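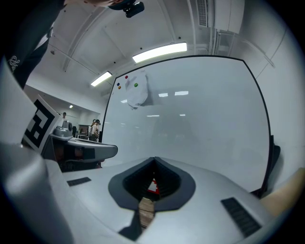 Quadro branco, folha amassada e ímãs, com as luminárias do teto refletidas na superfície.

Checklist de segurança da sala de trabalho — quadro móvel, piso e cabos
Espaço Hillberg, ficha 675

Oi, gente! Segue a ficha preenchida com os meus comentários, que como sempre ficaram maiores que os quadradinhos. Quem for usar a sala em outubro, dá uma lida antes, por favor, principalmente na parte do piso.

1. QUADRO BRANCO MÓVEL

1.1 Superfície sem trincas nem cantos soltos — OK
Passei a mão na volta toda e não achei nada pegando. Ele reflete bastante a luz do teto, então quem senta de frente pode se incomodar. Inclinar um pouquinho o quadro já ajuda muito.

1.2 Papéis e ímãs bem presos — OK, com observação
Tem uma folha toda amassada presa por quatro ímãs: vermelho, verde, azul e laranja. Gosto das cores! Só peço que os papéis velhos saiam no fim do dia. Ímã no chão é coisa que a gente só descobre pisando.

1.3 Estrutura e travessa firmes — OK
Empurrei de leve dos dois lados e não balançou. Os parafusos foram reapertados com a chave do kit Skostlow (está na gaveta de cima, devolvam, por favor).

1.4 Rodízios travados — REFAZER
Encontrei 2 travas soltas. Travei as duas e o quadro ficou parado, mas uma está bem dura e quero testar de novo na próxima visita.
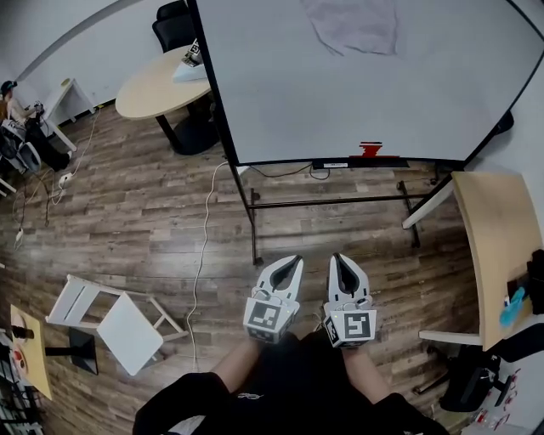

Última atualização desta página: 29 de setembro de 2026

2. PISO E CIRCULAÇÃO

2.1 Piso sem tábuas levantadas — OK
As tábuas estão bem encaixadas, sem degrau nenhum. Passei até meia grossa por cima, meu teste pouco científico, e não enroscou.

2.2 Cadeiras de pé ou guardadas — NÃO CONFORME
A cadeira branca dobrável estava tombada de lado no chão. É branca, é baixa quando está caída, e quem vem andando com as mãos ocupadas tropeça mesmo. Dobrou, encosta na parede; não vai usar, leva para o depósito. Anotei como pendência e vou cobrar!

2.3 Passagem livre em volta da mesa redonda — OK
A cadeira de escritório preta estava recolhida junto da mesa, do jeitinho que eu peço. Pedi passagem de 100 cm do lado da porta e deu certinho na trena.

2.4 Bancada pequena arrumada — MELHORAR
Muito equipamento empilhado perto da mesinha branca. Uma caixa Pukus, daquelas médias, resolveria boa parte disso. Já pedi uma no almoxarifado, vamos ver se chega.

3. CABOS E TOMADAS

3.1 Cabos fora da passagem — NÃO CONFORME
Esse é o meu item de estimação, vocês sabem. Tem um cabo branco comprido atravessando o piso, um preto fazendo laço embaixo do quadro e mais uns emaranhados do lado da mesinha. Quero todos rente à parede ou debaixo de canaleta. A canaleta Baldursdóttir que sobrou da outra sala tem 6 metros e serve bem.

3.2 Réguas em lugar protegido — MELHORAR
A régua branca fica direto no chão. Prefiro que ela vá para baixo da mesa, presa com fita dupla-face, longe dos pés e do pano úmido da limpeza.
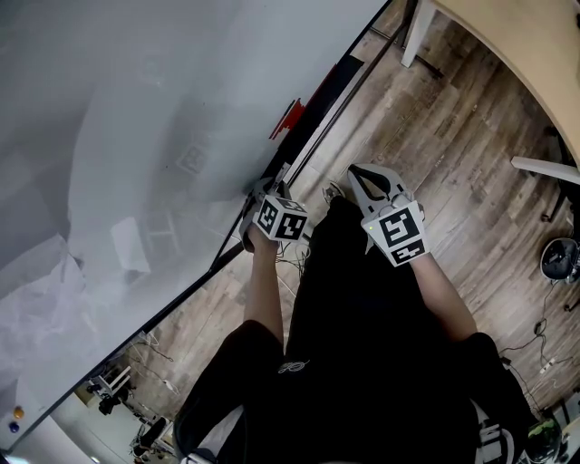

Itens 3.1 e 3.3: cabos soltos no piso, com a régua branca no canto.

3.3 Área de trabalho no chão — MELHORAR
Quem trabalha sentado, com as duas mãos ocupadas, quase não olha para o que está em volta. Por isso os fios finos também entram na conta — não é só extensão grossa que derruba gente. Antes de começar, junta a sobra de fio num laço frouxo e deixa de um lado só.

3.4 Plásticos e embalagens recolhidos — MELHORAR
Plástico amassado vai direto para o lixo reciclável. No piso liso ele escorrega que é uma beleza, e não num bom sentido.

PENDÊNCIAS
Cadeira dobrável: guardar hoje mesmo.
Cabos e canaleta: antes da primeira reserva de outubro.
Trava dura do rodízio: pingar óleo e testar de novo.
Régua: fixar debaixo da mesa quando a fita chegar.

Quem resolver alguma coisa da lista, escreve do lado do item e deixa a ficha na prancheta da entrada.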